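Wukum cell guide, Sunville packing room
Section 4: Setting up long produce (eggplant, zucchini, cucumber)
Last changed 2021-06-16

I wrote this section for whoever is on the cell that shift. You don't need any programming for it. If you packed by hand on the old Lingate line, you already know most of what matters, and the rest is buttons.

## 4.1 Who does what now

Before April, a packer on the eggplant table picked up every piece, looked it over, turned it stem first and put it in the tray. The arm does the picking up and putting down now. The looking over is still yours, and so is calling a stop. Packing is a two-person job on this cell: one of you feeds and checks the table, the other looks after finished trays and the reject bin. Swap at break. I've done a full shift on the feed side without swapping and my neck was not happy with me (please learn from that!).

Your pick count on the screen belongs to the cell. It isn't tied to your badge, and supervisors don't get it by name. A few people asked me about that in the first week, so I'm putting it in writing.

## 4.2 Before you start

1. Check that the cell light is amber. If it's green, press **Hold** and wait for amber.
2. Wipe the table with a damp cloth, then a dry one. Old scratches and scuffs are fine. Crumbs and bits of leaf should go whenever you get the chance, especially between crates.
3. Look at both finger faces. Grit on there will mark the skin, and eggplant shows everything.
4. On the screen, open **Recipes** and choose **198** for eggplant. Recipe **241** is zucchini and cucumber, and it squeezes harder.

> **Caution:** Don't run eggplant on 241. It will pick them up just fine and you'll find the bruises the next day.

## 4.3 Teaching the first pick

You do this once per crate size, or whenever a new grower's crop comes in. The El Fassi crates tend to run longer than our own, so I always re-teach for those.

1. Lay one eggplant on the table with the stem end pointing away from the gripper. Pick a middling one from the crate.
2. Press **Teach**, then **Open**. The fingers go to their widest setting.
3. Use the jog pad to bring the gripper in low, one finger on each side of the fat end. Small taps! Holding the arrow down makes it speed up, and everybody overshoots the first time.
4. Check the wrist view on the screen. You want the eggplant between the two fingers with a gap on both sides.

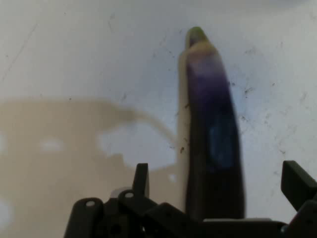
*Wrist view, recipe 198: fingers open, eggplant between them, stem end at the top.*

5. It doesn't have to be dead center. The fingers will nudge it over a little when they close, and a slight lean is okay too.
6. Press **Close**, then **Lift 2**. The arm raises the eggplant two inches and waits.
7. Watch the stem end. If it droops or swings, press **Lower**, jog a bit farther up the body and try again.
8. When you're happy, press **Save**. The light goes green and the cell is ready for trays.

**Note:** Shadows on the table can look pretty dramatic in the wrist view, and dark skin picks up a shine from the lights. Neither one stops a pick. If the screen says **No edge found**, move the piece an inch or so and press **Look again** before you go hunting for a fault.

## 4.4 While it's running

Feed one piece at a time and keep your hands behind the yellow line until the arm has gone back to its rest spot. A full tray is 14 eggplants, and the cell stops by itself so your partner can slide the next one in.

Soft spots, splits and odd shapes come out before they reach the arm. You don't have to justify a reject to the screen. Toss it in the bin and keep going, same as you would have on the table.

> **Caution:** If a piece drops, press **Hold** before you reach for it, every time, even when the arm looks parked.

## 4.5 Going back to hand packing

You're allowed to do this. If you've had three failed picks in a row, or the crop is just too curvy for the fingers, press **Hold**, turn the key to **Off** and pull the side table over. Write the crate number and "hand" on the clipboard so I can look at the recipe later. The hand scale and the spare trays are still on the shelf where they've always been.

To start up again, turn the key to **On** and go through 4.2 from step 1. Your saved pick will still be there.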